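Zuverlässigkeit technischer Systeme
Skript zu Einheit 4: Fehlermöglichkeits- und Einflussanalyse (FMEA)
Stand: 31.08.2023

4.1 Gegenstand
Die FMEA erfasst systematisch, auf welche Weise eine Komponente ausfallen kann und welche Folgen der Ausfall für das Gesamtsystem hat. Sie geht induktiv vor – vom Einzelfehler zur Systemwirkung. Kombinationen mehrerer Fehler bildet sie nur eingeschränkt ab; hierfür wird auf die Fehlerbaumanalyse in Einheit 5 verwiesen.

4.2 Bewertung
Jede Fehlerart erhält Kennwerte von 1 bis 10 für Bedeutung (B), Auftreten (A) und Entdeckung (E). Das Produkt ergibt die Risikoprioritätszahl:
RPZ = B × A × E
Für das Kühlwasserventil der Übungsanlage Plakudden gilt B = 7, A = 9, E = 3, somit RPZ = 189. Gleiche Produkte können auf sehr unterschiedlichen Einzelwerten beruhen. Eine hohe Bedeutung ist daher stets gesondert zu prüfen.

4.3 Systemgrenzen
Vor Beginn der Analyse sind Funktionen, Schnittstellen und Betriebsarten festzulegen. Bei Handhabungsgeräten zählen Flansch, Greifer und Leitungsführung als getrennte Betrachtungseinheiten.
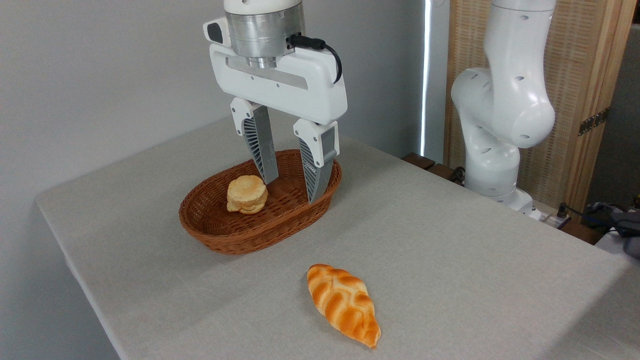
4.4 Übungsaufgaben
a) Erstellen Sie für die Pumpengruppe Tustar ein Formblatt mit mindestens 15 Fehlerarten.
b) Bestimmen Sie die Ausfallrate bei 3.000 Betriebsstunden und 67 gleichartigen Einheiten.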